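Robot Software in Practice, unit 6: Knowing when a drawer is open
Handout, 10/26/26
Notes by Natalia Huerta, with corrections from Sanaa Benkirane

Please read this before the lab. You will need section 3 to write your stopping conditions, and most of the marks lost last May were lost on stopping conditions.

1. What the planner thinks a drawer is

In the planner, a drawer is one number. Zero means closed, the upper limit means fully out, and the path between them is a straight line along a known axis. Everything we teach in the first five units works on that drawer. I have yet to meet it in a bedroom.

A real drawer has play from side to side. If you push or pull away from the centre line, the box turns slightly in its opening and the friction goes up sharply. The planner can be told about this, but only if somebody measures it, and it differs from one piece of furniture to the next. Be wary of any paper that reports a friction value for "drawers".

2. What perception gives you

Our pipeline, Zenine, gives a box for the drawer front, a point for the knob and a confidence for each. The confidence is the part students trust most and should trust least. It was tuned on 1,574 labelled views, and a high score means the view is similar to those. It doesn't tell you that the point is in the right place.

Three things to watch for:

Glossy tops. Reflected light along a front edge can be taken for the edge itself, and the whole box shifts upwards.

Repeated panels. Two drawers with the same moulding look alike to a matcher. If the fingers hide part of one, the labels can swap between frames.

Hidden knobs. Once the hand is close, the head camera may lose the knob altogether. Zenine then carries the last estimate forward without complaint. Check the age of the estimate, which is in the message header. 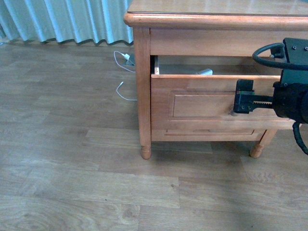
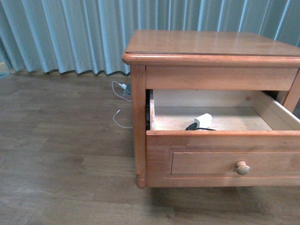
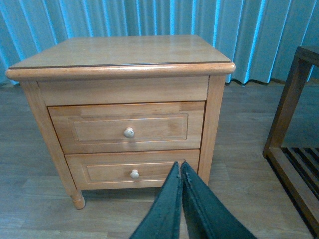
3. Stopping conditions

The usual student answer is "stop when the drawer has moved far enough". Moved according to what? There are at least two candidates and they disagree more often than you would like.

The arm's own joint readings tell you how far the hand has gone. If the fingers slip, the hand travels and the drawer stays where it was, and the log shows a perfect pull. Of the 560 runs in the course archive, 20 are marked as successes on joint readings alone. I would not defend any of those.

The camera tells you how far the front has moved, provided it can see the front. Itzel Galindo's version waits for the two sources to agree within a set limit and gives up after 14 failed checks. It is slow and rather ugly, and it is what I would hand in.

Force is the third option. A rise in force may mean the end of the slide. It may also mean a twisted box, a cable caught behind the front, or a finger pressing on the panel. A single threshold can't separate these, whatever the Jivatlow manual says about "contact-aware stopping". Plot the force against the visual estimate before you believe either.

4. On learned policies

Maëlys Sabatier will cover these next week and is kinder about them than I am. My objection is a narrow one. A policy that opens a drawer from one starting pose has shown you that pose. Ask for the runs where the cabinet was shifted or turned, and ask who decided which runs counted. If the answer is a video, ask again.

5. For the lab

Bring a written stopping condition, in words, no code yet. State which sensor it depends on, and what your program does when that sensor is stale or wrong. "Retry" is not enough on its own – say from what pose, and how many times.

Log the raw values as well as the filtered ones. Nermina Leka has the template and will not accept logs without timestamps.

Reading: chapter on constrained motion in the course pack, first half only. The second half assumes perfect contact and can wait.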